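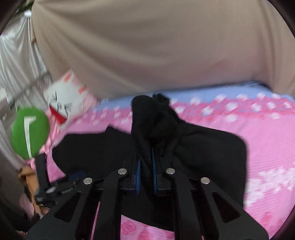

How many clothes does one person need for a winter? Far fewer than most of us own, and in my case the number turned out to be small enough to fit in one drawer and on the back of one chair.

I found this out by moving. Last August I left a big, drafty apartment in Ledmont for a much smaller one in Aguirre, two hours up the line, and the closet in the new place is the size of a phone booth. I knew that when I signed. I had measured it and everything! What I hadn't done was measure my clothes, and the first night I slept next to a wall of garbage bags stuffed with sweaters.

So I did what any sensible person would do and ignored the bags for months. I pulled out whatever was near the top and wore it, washed it, wore it again. And somewhere in there I noticed that I was getting dressed every morning in five minutes flat, with no sighing, and that I looked more or less the way I always look.

I got talking about this with Vratislav Kuruc, who runs a little alterations shop called Plondus, under the train bridge (go for the zipper repairs, stay for the radio). He has been hemming other people's pants for most of his life and he has opinions. His main one is that people buy clothes for a person they plan to become. "They bring me a suit to let out, and it still has the store tag," he told me. "Then they come back the next year with the same suit, and I let it out again."

Ouch. I have that suit. Mine is a green dress, but it's the same thing.

He also told me that what comes across his counter most, year after year, is the plain stuff. Jeans gone at the knee, coats with torn pockets, soft pants with a tired waistband. People will pay to save a favorite pair of sweats when they could get new ones for a little more, and they get a bit shy about it, too, as if he might laugh. He doesn't. He charges the same for sweats as for a wool trouser, and he told me he takes more care over them.

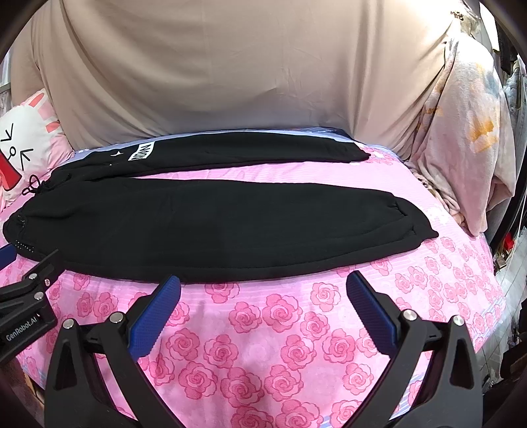

Black sweatpants with a drawstring: the cold-weather basic that goes with everything.

I went home and finally opened the bags. It took me the whole of 27th January, with breaks for toast. My plan was to try on every single thing, and I gave that up before lunch, because there are only so many times you can take a turtleneck off before you start to hate your own head. After that I just held things up and asked when I'd last worn them. If I couldn't remember, out they went.

A few surprises from the pile. I own a lot of stripes, and I would have told you under oath that I don't wear stripes. I'd kept three scarves from an ex whose name I had to think about. And at the very bottom was my old Andden jacket, the padded one with the snap collar, which I'd told everybody was stolen off a hook at a party. I owe someone an apology for that – he knows who he is.

The hard part was the expensive mistakes. I'm not proud of this, but I once spent 609 dollars on a coat that I've worn 2 times, both of them to impress the same woman, who didn't notice. Keeping it felt like keeping the money. Of course the money left years ago, and all I've been doing since is giving it free storage! I sold the coat to a neighbor's daughter for a small fraction of that and she looks wonderful in it. I see it go past my window most mornings. 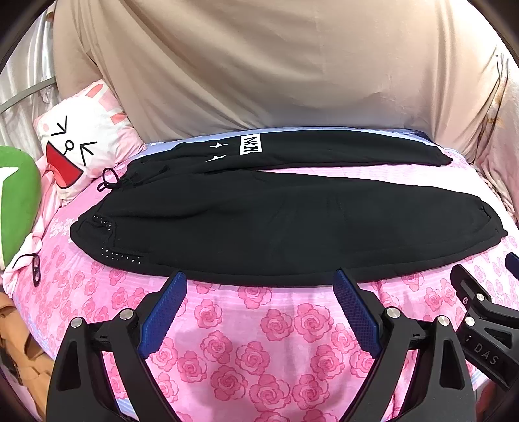 What stayed, in the end, was the stuff I'd been wearing all along. Two sweaters, the jacket, jeans, a decent pair of black pants for work, some soft things for the evenings, and enough shirts and socks that I don't have to do laundry every other night. I did keep the green dress. Vratislav says he'll give it one year and then he wants it for the lining.

I'd love to report that I've stopped shopping. I haven't, not quite. I still walk the long way home past the good secondhand place, and last week I came very close to a yellow raincoat. It was hanging right by the door, it had big pockets, and it fit. I stood there for a while thinking about my phone booth of a closet, and then I asked the woman at the register to hold it until the weekend.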